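Cleaning cloth

A cleaning cloth is a piece of fabric used for wiping, drying, dusting or polishing surfaces around the home. It is one of the oldest and most adaptable of household tools, and a remarkable amount of skill has gone into something so plain! The same square can dry a glass at breakfast, mop up a spill at noon and bring the shine back to a table before guests arrive.

Materials

Cotton is the traditional choice. It drinks up water, stands up to hot washing and grows softer with age (old flannel sheets make wonderful dusters). Linen leaves very little lint behind and is much loved for glassware. Microfibre, a newer arrival, is made of extremely fine synthetic threads that pick up dust and grease with little or no cleaning product. The colour is mostly a matter of taste, although white has the great advantage of showing when a cloth needs washing.

Weave and texture

A looped or waffled weave gives the fabric more surface, so it holds more water, while a flat weave glides easily over glass and polished wood. Texture is easiest to judge with the cloth gathered up, when the folds catch the light and the thickness of the fabric shows in the creases.
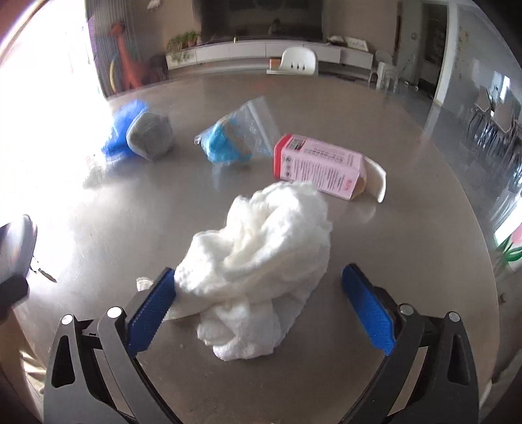 A soft, textured white cloth bunched on a smooth tabletop, with an open pink box on its side just beyond.

Use

For dusting, the cloth is usually folded into quarters and turned to a clean face as each one fills. In her household handbook, Kaja Sakalauskas recommends a second fold for small hands, and a bunched cloth for table legs and other awkward shapes, where a flat pad would skip over the hollows. Tables are wiped in long overlapping strokes, then buffed with a dry cloth.

Care

Cotton cloths can go through a hot wash. Microfibre does best in warm water without fabric softener, which coats the threads and spoils their lovely grip on dust. Cloths left in a damp heap soon smell sour, so they are best hung over a rail or tap to dry.

See also: Chamois leather; Dishcloth; Tea towel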